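Forum > Exhibitions and Galleries > Works on Paper

Tihomir Kolev at Wonham: length of hang

Registrar_Postska
Members are advised that the Kolev etchings remain on view at Wonham until the last Sunday in April. The hang comprises 32 sheets, all unglazed. Comments on the lighting are welcome.
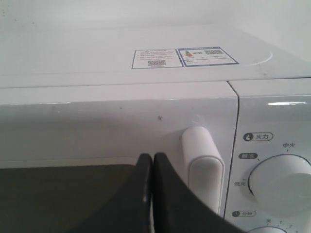

Re: length of hang

grela_prints
The lighting is adequate. My objection concerns the sequence. The Ki series was made as a set of 20 and should not be divided between two rooms.

m.ostrander
I must disagree with the previous member. The division lets the visitor meet the darker plates alone - they suffer when placed beside the early work.

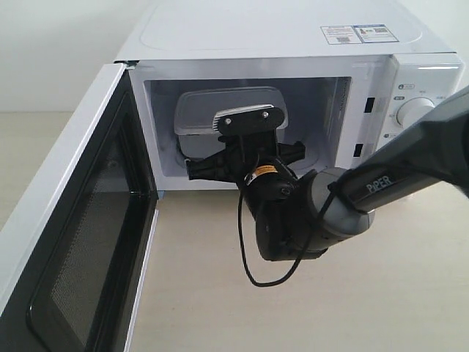 White microwave, door open

grela_prints
The artist numbered the plates. A curator who sets that order aside should state so on the wall text.

Registrar_Postska
The point has been passed to Wonham. The catalog, priced at 575, prints the series in its numbered order.

m.ostrander
Noted, although a catalog does not replace a wall. I would keep the present arrangement.

Related threads
Unglazed display of etchings
Grela paper fair: table requests
Plate wear in late editions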